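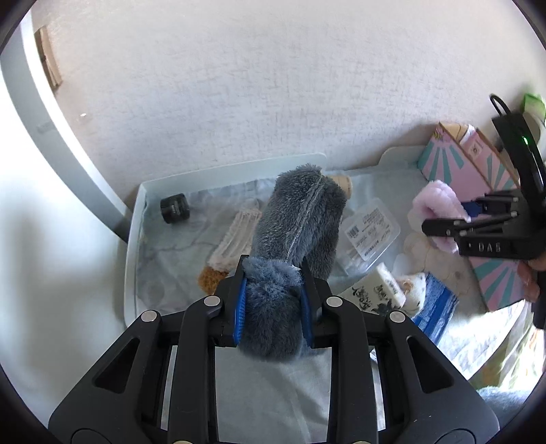
The laundry on Nollumgate Street opens at five in the morning, and by six the first van is already back from the hospital side of Verkport with a full load. Pejman Nazari checks the bags in, writes the weights on a clipboard and pushes the carts through to the washers. He has done this for most of his working life.

Small commercial laundries used to be common in Verkport. Hotels sent out their sheets, restaurants sent out their napkins, and the boarding houses near the docks sent out everything. There were 50 of them listed in the city directory at the peak. Today there are three. The big hotels either built their own laundry rooms or signed with plants out on the highway, where land is cheap and a single tunnel washer can do the work of a whole street.

Demirtaş Laundry stayed open by taking the jobs the large plants turn down. A plant wants the same sheet in the same size, thousands at a time. Demirtaş takes baby blankets from two daycares, costumes from the opera school, horse rugs in spring and the quilts people inherit and are afraid to put in their own machines. On a busy day 305 separate orders go over the counter, some of them a single item.

Recep Güneş runs the finishing room at the back. The room has two presses, a steam table and a long rack under the windows. Wool goes flat on the rack. Fleece is brushed by hand once it comes out, with a soft brush and short strokes, and never pressed. Heat melts the tips of the fibers and leaves them stiff, and no amount of washing will bring them back.

"People bring me things after they have tried the dryer," Güneş says. "I tell them what I can do. Sometimes it is not much."

The prices are posted by the door. A quilt costs more than a load of towels, and customers do complain. Ekrem Canpolat, who keeps the books, went through the figures last October and found that quilts still lost money at the old rate. Each one ties up a large washer and takes up rack space for two days. The rate went up, and the number of quilts hardly changed.

Water is the bigger worry. The building's main line is 124 years old and has been patched in several places under the sidewalk. When the pressure drops, the washers stop mid-cycle and have to be drained and started over. The city plans to replace the pipe as far as Grolance Square, one block short of the laundry. Canpolat has written to the utility twice and has a reply saying the next section is under review.

Upstairs, Corrado Testa does the mending. He works at a treadle machine for straight seams and by hand for the rest. Most of what reaches him is ordinary: torn hems, split pillowcases, zippers. He keeps buttons in coffee cans sorted by size and buys thread from a supplier that still winds it on wooden spools. He is teaching Berkay Ertürk, who started as a driver and now spends his afternoons at the second table. Ertürk can turn a collar but is slow at blind stitching, and Testa makes him pull out the uneven ones.

The counter closes at four. The last van leaves for the daycares at half past, and Nazari hoses down the loading bay before he locks the side gate.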